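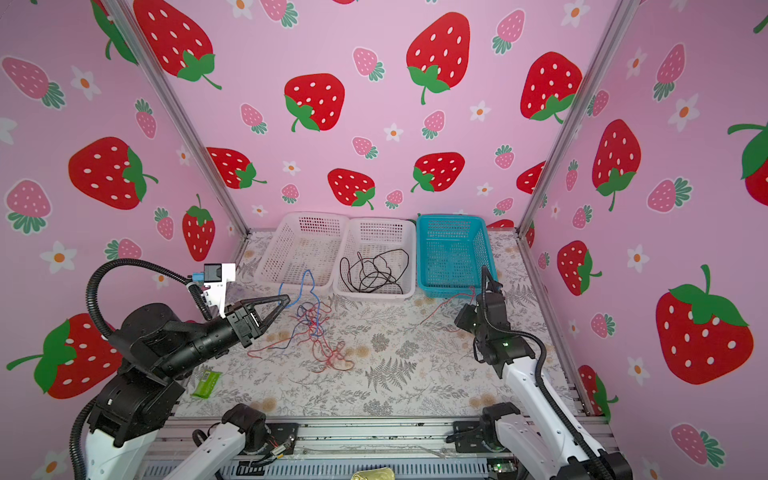 # 关于我们

Trommont 是一家做机器人示教的公司。客户把一项手工活交给我们,我们的操作员用遥控或手把手的方式让机械臂做一遍又一遍,录下动作,整理成可以训练的数据交回去。公司目前有20名员工,其中多数是操作员。

## 我们做什么

主要是桌面双臂任务:分拣、收纳、折叠、插接,以及绳索和线缆的整理。绳子这一类做得最多。它没有固定形状,蓝绳压着红绳,一头搭在筐沿上,另一头散在桌面,从哪里下夹爪,每次都要重新判断。这种判断很难写成规则,由人来示范比较直接。

示教方式有两种:

- **遥控示教**:操作员坐在主控端,左右手各带一条机械臂。大部分双臂任务用这种方式。
- **拖动示教**:操作员直接握住机械臂走一遍轨迹,适合路径短、接触力要求高的动作。

腕部相机和固定机位的画面与关节数据同步记录。桌布和围板的花色按批次更换,草莓、碎花、叶子图案都用过,塑料筐的颜色和摆放角度也会变。客户如有指定的背景或物品,请在立项时寄样。

## 工作流程

1. 客户提供任务说明和物品清单。
2. 我们试录40条,双方一起看回放,确定起始状态和完成标准。
3. 正式录制。操作员每班中途换任务,避免手法固定。
4. 质检。抓空后重新抓取的片段单独标注,是否保留由客户决定。
5. 交付数据、标注和录制日志。

到目前为止,我们做过227项任务。最大的一个项目叫 Arum,内容是多色绳索分离入筐,共交付2,340条示范。

## 团队

**Florencia Valdebenito**,创始人,负责客户和立项。创办公司之前在电缆装配厂管过产线。

**Recep Türkmen**,硬件。工位的铝型材框架、走线和相机支架由他设计,机械臂的日常校准也归他管。

**Mehrangiz Najafi**,操作组组长。新操作员跟她学三周,先练单臂抓放,再练双臂配合,最后才碰绳子。

**Ehsan Farahani**,数据与质检。交付格式方面的问题可以直接找他。

## 招聘

操作员岗位长期招人,不要求机器人专业背景。做过裁缝、钟表维修、线束装配的同事上手普遍较快。面试包括一小时的遥控试操作,设备由公司准备。下一期培训十一月开班。

## 参观与合作

工作室接待客户到场观看录制,请提前一周联系。录制期间请不要倚靠工位或移动桌上的物品。未签保密协议的访客只能参观公开任务的工位。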